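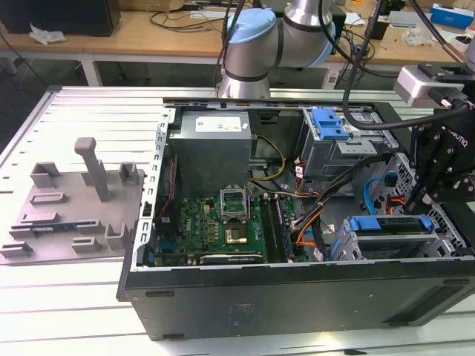 The robot's gripper over an open desktop tower at the Harkwood repair shop.

Robot takes a turn at the teardown bench in Latumgate

Anyone who has ever pulled a memory stick out of an old desktop knows the little moment of doubt. You push the clips, you tug, and you wonder if you're about to snap something. At Harkwood, the computer repair and reuse shop in Latumgate, a robot arm is now learning its way through that same moment, one used PC at a time, and it's getting good enough that people stop on their way to the break room to watch.

The shop takes in retired office computers, strips them, tests what comes out and builds working machines for schools and families. Last year it handled almost 3000 towers. Every one was opened and emptied by hand, with a screwdriver and a lot of patience.

Since August the arm has had a bench of its own. A person takes off the side panel and lays the tower down, and the robot goes in after the parts it has been trained on, which so far means memory modules and hard drives. Processors are next, and the crew is already working on that one. So far the arm has worked through 555 towers, a number that's written on a whiteboard by the door and changed every evening.

"I came in expecting a toy, I really did," said Amra Stojanovska, who has run the teardown bench for six years. "Then I watched it feel around for a drive, miss, back off and try again a hair to the left. I do exactly that! I just do it faster."

How much faster is the interesting part. Stojanovska can have the memory and the drive out of a familiar model in under two minutes. The robot takes 19 minutes on a good run, and on a bad run somebody has to step in. Cables are the big headache. They sag, they spring back, and they never lie the same way twice, even in two towers that left the same factory in the same week. A power lead across the drive cage is nothing to a person, who just nudges it aside with a knuckle. For the arm it's a whole separate problem.

Saimi Honkanen, an engineer with Siltard, the small automation company working with the shop, says that's why she wanted used computers in the first place.

"In a lab you can make everything neat, and then your robot learns that the world is neat," she said. "These machines have been under people's desks. There's dust, there are cables someone tucked in a strange place, there's a latch that sticks. If we can do this, a lot of other jobs start to look possible."

She is careful about what "do this" means, though. The arm can't carry a tower to the bench. It can't take the side off. When a screw is stripped it has no idea what to do next, and it doesn't know a dead drive from a good one. Ask it to open a brand or case shape it hasn't been taught and it's pretty much lost.

Part of what helps is a plain gray tray fixed next to the tower. Its slots and posts give every part a place to go, so the gripper can set a drive down upright in a known spot and come back for it later. The same tray works in reverse, too. Honkanen's team has the robot put parts back in as well as take them out, and putting back is harder by a long way. A memory module has to line up with its slot almost perfectly before you press, and you have to press pretty hard.

"Taking out is pulling, and pulling forgives you a bit," said Chandrasekhar Iyengar, who writes much of the arm's software. "Pushing in, you're a millimeter off and you can bend something. We ruined a few boards early on. They were scrap boards, but it still hurts to hear."
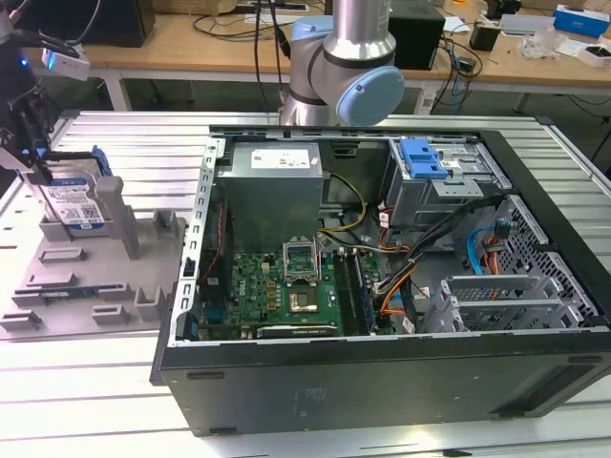

Could it do your chores?

It's the question every visitor asks, and the shop gets plenty of visitors now. If a machine can work a drive in and out of a crowded case, why can't it empty a dishwasher?

Geetha D'Souza, who teaches robotics at the community college in Poduval and has been bringing her students over to watch, loves that question. Her answer is that the dishwasher may be harder. A desktop tower is a fussy thing, but it's bolted together to a plan, and the parts sit where the plan says. A dishwasher gets loaded by whoever was in the kitchen, and there are wet glasses in it.

"My students want a laundry robot so badly," she said, laughing. "So do I. But a sock has no slot. I tell them to look at the cables in that computer, because the cables are the laundry. When the arm can deal with the cables every time, then call me about socks."

She thinks shop-floor work like this will come well ahead of housework, mostly in spots where there are lots of similar things to handle and a person close by to help out. Her guess for the home is a good many years, and she won't be pinned down any further than that.

She's thrilled with the progress all the same. On her first visit the arm needed help on nearly every tower. On her most recent one it got through 22 removals in a row with no one touching it, and the students cheered loud enough to bring people in from the parking lot.

What happens to the bench

Felicidad Manalo, who manages Harkwood, says no one's hours have been cut and she doesn't plan to cut any. The shop has always had more towers coming in than it could open, and there's a storeroom in back with computers stacked to the light switch. What she'd like is for the arm to run through the evening on the dull, same-again models, leaving the crew to spend their mornings on testing and rebuilding.

That's not happening yet. Someone has to be in the building when the arm is on, with a hand near the stop button, and for now the robot goes home, so to speak, when everybody else does at 5:30 p.m.

Siltard's next round of work will add the processor, a part with a metal bracket to lift and a flat chip that doesn't give fingers much to hold. Iyengar has been practicing it by hand to figure out how he does it himself. Stojanovska has been giving him pointers.

The shop lets people watch the bench most afternoons from 2 p.m. Old desktops can be dropped off at the side door, with or without their cables.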